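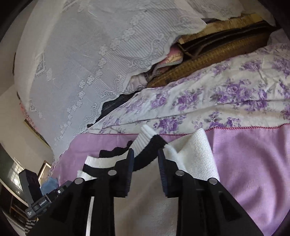 Shalini Nishad wrote in to say that her cream cardigan had come out of the wash wide enough for two people and short enough for a child, and could anything be done for it. Yes, Shalini, quite a lot! Knitwear is my favourite part of laundry day and I've rescued far worse.

Start again with a cool soak. Fill the basin, swish in a small capful of wool wash (I use Fornirel, but any gentle one will do) and leave the cardigan for ten minutes. Press the water out with your hands, never wring, then roll it up in a dry bath towel and kneel on the roll. I love this bit. The towel takes up an astonishing amount of water and you can do a second roll with a fresh towel if the first is sopping.

Now lay it flat and pat it back to the size you want. Push the sides in, ease the length down from the hem, and line up the button bands. Wool will go almost anywhere you ask it to while it's damp, and it stays put once dry. Keep a tape measure handy and write down the chest and length of a jumper before its first wash, so you have something to aim for next time.
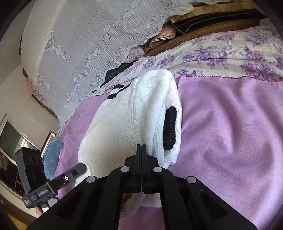
Ribbing needs its own treatment. Cuffs and waistbands go baggy long before the rest does, so dip just the cuff in hand-hot water, squeeze, and pinch the ribs together with your fingers all the way round. Let it dry pinched up small. On cotton this only lasts a wearing or two, but on wool it's marvellous, and I have an old navy pullover whose cuffs have been brought back this way every November for years.

Bobbles next. Go over them with a fabric comb on a hard, flat surface, working in one direction in short strokes. A clean disposable razor will do at a pinch if you have a very light hand, though please keep it well away from seams.

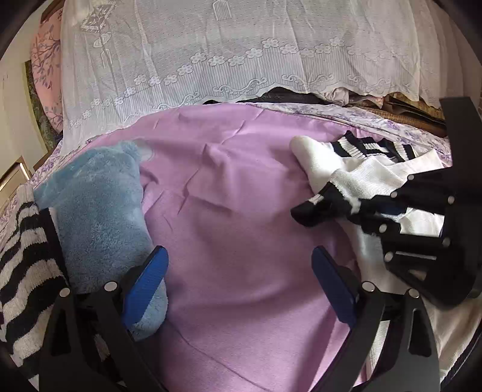 Whatever you do, don't hang knits up afterwards. Fold the arms in across the back, fold the body in half and stack them with the heaviest at the bottom. If your drawers are full, roll the thin ones and stand them on end like bread rolls in a bag. Cedar balls are lovely and can be freshened with a bit of sandpaper when the smell fades.

Next time, getting candle wax out of a tablecloth, and what to do with a felted jumper that really is beyond saving (hot water bottle covers!).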